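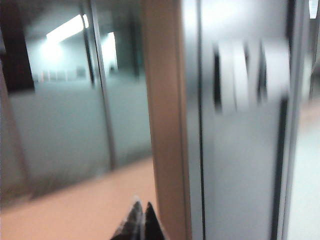 How high should the frosted band on an interior glass partition sit? High enough to cover the legs and desk surfaces of seated occupants, and low enough that a standing person can still see through the clear glass above it.

Jan 11, 2016
By the Skosa Interiors Study Group

3. Glazed partitions and visual privacy

3.1 Setting

The partitions considered in this section divide work areas from circulation space on one floor of the Tedow building. Each run consists of large glass panes separated by slim vertical metal mullions and ends against a wood-toned post. The lower portion of the glass carries a wide frosted band; the upper portion is left clear. Fully frosted panels with lettering are used beside some of the posts (Figure 1). The floor finish is pale and has no pattern, and it continues up to the base of the glass.

Figure 1. Glass partition with frosted lower band, wood-toned post and frosted panel with lettering.

The panes were supplied by Fusa and the film was applied on site after the glass had been set. Film applied this way can be removed and replaced at a different height without disturbing the frame, and the study made use of this in September, when the band was raised in one of the two corridors.

3.2 Film height

In the first corridor the upper edge of the band was left at its original position, 114 cm above the finished floor. In the second it was raised by 56 cm. The lower edge was not changed in either case. Occupants on both sides of the glass were asked to complete a short form at the end of each working week, and 444 forms were returned over the full period. Forms with no desk location marked were set aside before analysis.

Occupants seated next to the lower band reported being distracted by people walking past more often than those seated next to the raised band. The difference was largest at desks placed parallel to the glass and small at desks placed at a right angle to it. People using the corridor gave the opposite ranking: they preferred the lower band, and the most common written comment concerned not being able to tell whether a room was in use. A raised band also made the corridor feel narrower to several respondents, although its clear width was the same throughout.

3.3 Reflections in the clear zone

Clear glass above the band does not behave as a simple opening. When the space behind it is dim, ceiling lights on the viewer's side are reflected in the pane and compete with whatever lies beyond. The far wall and furnishings are then reduced to low-contrast shapes, and a person in the corridor may be unable to separate what is seen through the glass from what is reflected in it. Malý's procedure for paired luminance readings was followed, with one reading taken normal to the pane and the second at an oblique angle. The oblique reading was higher at every station where an elongated fixture ran parallel to the partition.

Two remedies were tried. Reducing the output of the corridor fixtures after dark lowered the reflected image but drew complaints about the lettering, which became harder to read on the frosted panels. Leaving one row of lights on inside the rooms gave a more even result – at the cost of additional energy use, not assessed here.

3.4 Lettering and posts

Room lettering was placed on frosted glass in all cases. Frosting gives the characters a uniform ground, so legibility depends less on the lighting of the room behind. Both dark and white characters were in use, and the dark ones were read from a greater distance. The wood-toned posts were mentioned by respondents as the feature they used to find the end of a glazed run, more often than the mullions, which are narrow and close in tone to the reflections around them.

3.5 Limits of the comparison

The two corridors differ in orientation, and daylight reaches the second through an end window for part of the morning. No correction was made for this. The forms were also unsigned – repeat responses from one desk could not be linked, and the results are reported by corridor only.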